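Leave the table alone

I've come around to the view that the most useful thing in a house is a table with nothing kept on it. Ours used to hold the mail, a fruit bowl, 4 chargers and a Barreto catalogue I never opened. Every meal began with shifting the lot onto a chair.

People tell me a bare table looks cold. Maybe it does. I paid 200 dollars for a plain white one, second-hand, and I'd sooner look at it than at a centrepiece. A runner and candles are fine for company — the rest of the year they just collect crumbs.
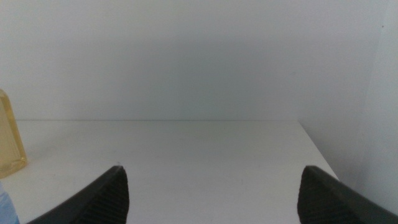
White top, pale wall, no centrepiece.

The rule at our place is simple enough. Whatever you bring to the table leaves with you, homework and grocery bags included. My neighbours think it's fussy. They also eat dinner on the couch most nights.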